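September, late evening
by Upendo Mutiso

I meant to write last night and fell asleep with the lamp on and one sock off, so tonight gets two days' worth and probably a sore wrist. It has been a good couple of days, I think. I say "I think" because I have learned to let a result sit overnight before I get too fond of it, and this one has now sat overnight and I am still fond of it.

The suturing runs are finally going the way Ayman and I drew them on the back of that seminar handout in the spring. The question is such a small one when I try to tell my mother about it on the phone! Can the policy learn to throw the next stitch by looking at the stitches already there, or does it only copy the path our demonstrators took? We have 2,065 recorded demonstrations from the Bolton bench and 3,604 from the Dornberg one, and for most of the summer I trained on everything together and got something that looked lovely on Bolton tissue and went wandering off like a lost dog on Dornberg's. Ayman Farah, who is patient in a way I am not, kept saying the two sites tie their knots differently and the network was averaging two sets of hands. I kept saying it was the lighting. We were polite about it for weeks.

So yesterday we did the dull thing and split the task. One model decides where the needle should go in, given the wound and whatever has already been tied, and a second one handles the thread — the pulling through, the wrapping, the little wait before the tail is let go. I had resisted this because it felt like giving up on the nice single model I had written into the proposal (and defended rather loudly to the Ngau people in June). But I slept badly over it, and then I got up and rewrote the training script before breakfast, and by the time the coffee was gone I had stopped minding.

We evaluate on 96 trials, each one starting from a different half-finished wound, so that the arms have to pick up somebody else's work and carry on with it. I like this part of the method best of anything we've done. It makes me think of my aunt taking over my knitting when I was small, turning it around in her hands for a minute before she'd put a needle in it.

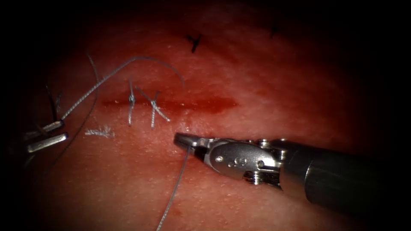 The thread has been the real trouble all along. I used to think of the needle as the hard part, because a needle is sharp and people gasp at it, but a needle at least keeps its shape. Thread goes where it pleases. It bows up and over, it lies down on top of old ends, it hides behind the jaws just when the camera would like a look at it. The old single model would pull evenly no matter what, as if every inch of slack were the same, and then the knot would sit wrong or the edges would pucker. The new thread model has a tension estimate fed back into it, and it hesitates in a way I find rather touching. Ayman says I am not allowed to write "touching" in the paper.

Out of the 96, we had 16 failures. I read through the logs for every one of them this afternoon with my feet up on the other chair, and most come from the same place: the left arm lets go of the long end a little too soon and the loop opens before the right has finished with it. That's fixable, or at least it's the kind of problem I know how to be stubborn about. A few of the others I don't understand at all. The needle model picks a perfectly sensible entry point and then the thread model behaves as though the wound were somewhere else. I wonder if the two of them disagree about the camera calibration. I should check whether the Zunik calibration file got loaded twice. (Check this first thing! Before email!)

The old model failed on more than half from the same starting points, so I let myself be happy on the walk home and bought the expensive plums.

Ayman wants to hold back a whole set of Dornberg wounds that neither of us has looked at and run those before we tell anyone. He is right and I told him so, which pleased him more than the result did, I believe. I would also like to try the single model again with the tension signal, out of fairness to it. Maybe the split isn't what helped. Maybe it was only ever missing a sense of touch, poor thing, and I have been blaming its upbringing.

It's raining now and I've left the kitchen window open. The plums are on the sill. I had better go down and see to that before bed, and put the notebook in my bag so I don't forget about Zunik.

Contact | Copyright Upendo Mutiso | Back to top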